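Glasses, round two

2025-09-01

So I finally picked up the new glasses, and I've been wearing them for most of a week now, and I have thoughts. If you only come here for the garden stuff, feel free to skip this one!

Quick catch-up. I've been short-sighted since primary school and I've worn single vision lenses the whole time. Then in April I noticed I was taking my glasses off to read the back of a rice packet. I'd done it in the supermarket, at home, at my sister's place, and one time at the chemist while the poor woman behind the counter waited for me to find the dosage on a box of antihistamines. My optometrist had a look and said the word "progressives" in a very kind voice. I went home and sulked for a couple of months.

The shop I go to is in Garna, up the hill past the bakery, and I'd normally just let them pick something sensible for me. This time I wanted to do it properly, so I tried on everything on the wall. I got it down to two pairs. One was from Igwe, a lovely thick tortoiseshell that made me look like I had opinions about architecture. The other was a plain thin metal one from Brasine in a sort of dull green. I wore each of them around the shop for ages, looking at my shoes and then at the street and then at my shoes again.

The Igwe pair lost because they slid. I have no bridge to my nose to speak of, and anything without adjustable nose pads ends up on my top lip by lunchtime. With progressives that's a real problem, as the reading bit has to sit in the right spot or you spend all day tipping your head back like a seal. The fitter drew little dots on the demo lenses with a marker while I looked straight at her, and even in those few minutes the tortoiseshell ones had moved. So, green metal. I've come round to them. My sister says they're "very nice", and she's not a person who throws that around.

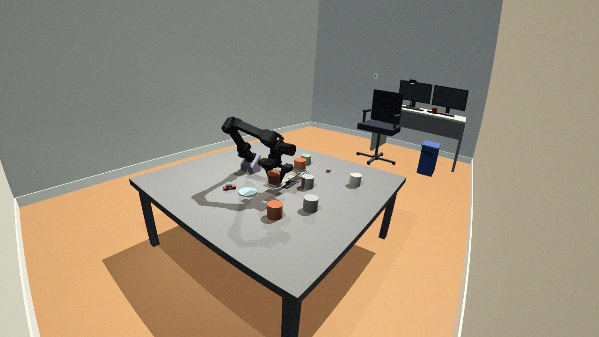

The lenses are where it all gets expensive and confusing. There were several grades and I couldn't tell you the difference between them except that the middle bit gets wider as your wallet gets thinner. I went for the one called Rarau, which was second from the top, and added the anti-reflective coating because I drive home in the dark half the year. I said no to the tint that changes outdoors. I had that years ago and it never went properly dark in the car, so I'll stick with prescription sunnies (the old single vision ones still work fine for driving, hooray).

I won't bore you with the total. My extras cover paid for some of it, and the rest came out of the money I'd put aside for a new mattress. My back has lodged a complaint.

Now, the getting used to it. Day one was awful! I came out of the shop and the footpath was in the wrong place. Stairs were the worst, especially going down, where you look through the reading part and the step goes all soft and swimmy. I held the rail like my nan. I also had a headache across the eyebrows by teatime and seriously thought about ringing up and asking for my old life back.

Day two, same again but less of it. The trick everyone gives you is to point your nose at what you want to look at and leave your eyes alone, and it does help, though I felt like an owl. By the fourth day I'd read half a novel in bed without once shoving my glasses up on my forehead, and then looked up and could still see the clock across the room. That was a nice moment. I may have said "ooh" out loud.

Still not great: my computer. The screen sits a bit too high for the part of the lens I need, so I've lowered the monitor as far as it'll go and dropped my chair, then put it back up again when my knees objected. The fitter said to give it 18 days before I come back and grumble, which is an oddly exact number, but I've put it on the calendar. If it's still bothering me then I'll ask about a separate pair for desk work, and goodbye mattress for another year.

If anyone's got a good way of cleaning the little nose pads, leave me a comment. Mine have already gone a bit grubby from sunscreen and I'm scared of using the wrong thing near that coating.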